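Open day at the Tavwood laundry rooms, May 15, 2018

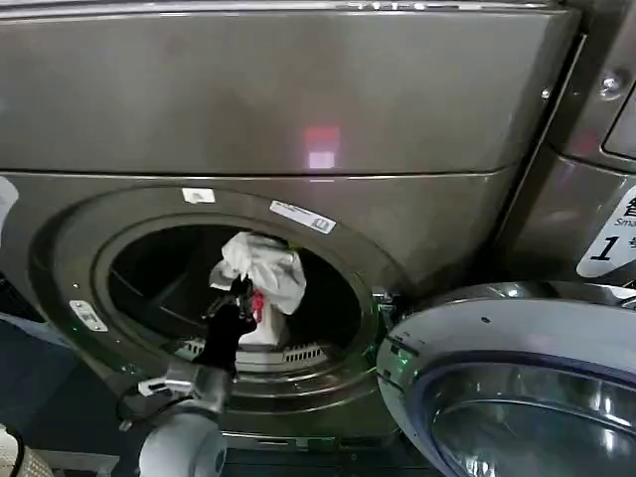

I went to Tavwood mostly for the washing machines. Our building is due to replace its two old top loaders before December, and Maribel Ayala had told me the open day was the easiest way to look at front loaders up close without a salesman standing next to me. She was right about that. You sign in at the desk, they give you a paper badge, and after that you can wander.

The laundry rooms are at the back of the Arness building, past the bike racks. If you come by bus, get off at Lollberg and walk down the hill. It takes 8 minutes. Parking is free but the lot was full when I got there, so I ended up on the street.

The large front loader with the dark bronze-gray finish was the one I spent the most time with. I had expected plain white. The metallic finish looks good, but it is a little reflective and I would worry about fingerprints in a shared room. It still had small white stickers on the ring around the door opening, one of them a barcode label. I hope those peel off clean. The ones on my dryer at home never did.

What I wanted to know was how easy it is to get things in and out. With a top loader you lean over and fish around for the last sock. With a front loader you bend down, and the back of the drum is dark. White cloth is easy to find in there. Black socks would be another matter, and I would want a decent ceiling light over the machines. Ours is one bulb near the door.

Dumisani Magagula gave the talk on loading at eleven. It was supposed to last half an hour and went well over. Most of it was ordinary advice, but I wrote down a few points:

Shake each piece out before it goes in. Cloth that goes in as a ball often comes out as a ball.

Check the whites one at a time. A small red thing in with the whites is still the most common complaint he hears, and he has been in laundry for 6 years.

Leave a hand's width of space at the top of the drum.

Leave the door open after the last load of the day. We don't do this in our building and I think it explains the smell.

Somebody asked about hot water for towels and he said warm is fine for most of them. A woman behind me disagreed and they went back and forth for a while.

After the talk I looked in on the folding room, which has long tables at a good height, and the Coman room, where they had drying racks set up. The racks were nice but too wide for our hallway. There was coffee, and up to 155 people had signed up according to the sheet at the desk, though it never felt crowded where I was.

I didn't get a price on the bronze-gray machine. The desk took my email and said they would send a list. I also forgot to measure the depth, so I'll have to ask for that too. Our space is tight on the left side because of the pipe, and the door has to be able to swing all the way open.

Maribel is going to the evening session and has promised to bring a tape measure.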